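Container deposit - do crushed bottles and cans still count?

Asked by Khải Sầm in Recycling and Waste, February
221 views, 3 answers

We moved to Brodholm last month and the depot takes drink containers for 9 cents each. Where I lived before, there was no refund so I just flattened everything and put it in the kerbside bin. Old habit, I still crush the plastic ones as soon as they're finished. Now I've got 4 bags in the garage and a neighbour says the machine will knock back anything squashed.

I keep the day's empties on top of the metal drawers until I take them out to the bags, so it would be easy enough to change what I do. I just want to know if the ones I've already done are worth driving in. 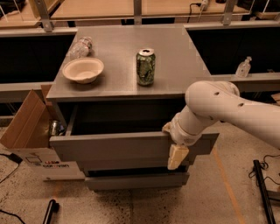

Fadi Khasawneh replied that it depends which depot you use. The one on the Gilirero side has only the machines and they need to read the barcode, so a bottle folded over the label gets spat back out. At the main depot they count by hand at the counter and a crumpled bottle is fine as long as the label is still on it. Lids off, tip out whatever is left. Go before 9 in the morning or you'll be in the queue a while.

Answer 2
Cans are the same, don't stomp them flat. You can sometimes blow a plastic bottle back into shape if it isn't too far gone - put your mouth over the top and puff. I got 21 through the machine that way once. Rinse them first.

Answer 3
not worth the petrol for 4 bags imo, give them to the scouts

Comment from Khải Sầm
Thanks Fadi, will try the counter. Do they pay cash or is it a voucher?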